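Reporting period: March to date
Project: Household cloth handling, example collection
Prepared by: Storken, for the Lemine program office
Date: 18/06/2024

**Status**

Collection is on schedule. The agreed target for this period was 3700 accepted episodes of cloth handling. We have delivered 3713. All of them have been uploaded to the Prellora store, and Piras has confirmed that the files open and that the time stamps line up between cameras.

**What was collected**

The work covers picking up, folding and putting away soft household items. Each episode has a view from the wrist and a view from a fixed camera, plus the gripper position and a short written label. The label names the item and the action and nothing else.

Thick cloth has taken the most time. Towels bunch up between the fingers, and the wrist view is often filled by the fabric, so the labeler has to go to the fixed view to tell how the item is being held. Episodes with two fabrics in the grip are kept and tagged "multiple." Episodes where a hand is touching the cloth are tagged "assisted" and stored apart from the rest.

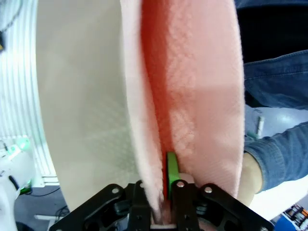

Piras asked in its last review that assisted episodes stay out of the first training run altogether. Its view is that the model will learn to wait for help that won't be there, and that a smaller clean set is worth more at this stage. We have agreed to this. The assisted set will still be delivered, in its own folder, for later use.

**Changes since the last report**

- The label list was cut to 18 actions. Several old labels meant the same thing and were being used differently from one shift to the next.
- Containers were added to the task list. Folded items now go into baskets as well as onto the table.
- Start and end poses are now checked before upload. Episodes that fail the check are not in the accepted total.

**Containers**

Basket episodes are labeled by the state of the cloth at the end: folded, partly folded, or loose. The position of the basket on the table is varied between episodes. Baskets with holes in the sides stay on the list, as cloth seen through the holes is a case the model should meet early.
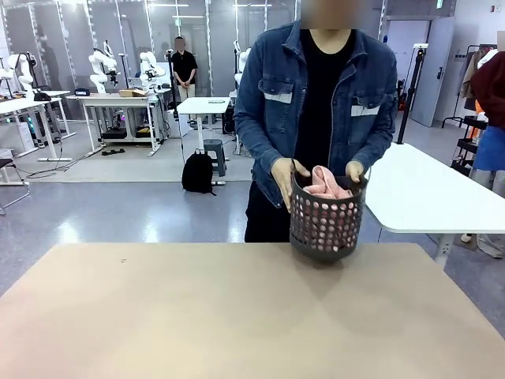 Will the container work need more money this year? The current budget covers it, provided the upload checks don't get any longer.

**Problems**

Label review is slower than collection. We have 2 reviewers and the backlog grew through the spring. The shorter label list has helped, but the backlog has not been cleared.

**Next period**

1. Clear the review backlog.
2. Deliver the assisted folder to Prellora.
3. Send Piras the list of basket types for approval.
4. Begin the first training run on the unassisted set.

The spending table is attached as a separate sheet.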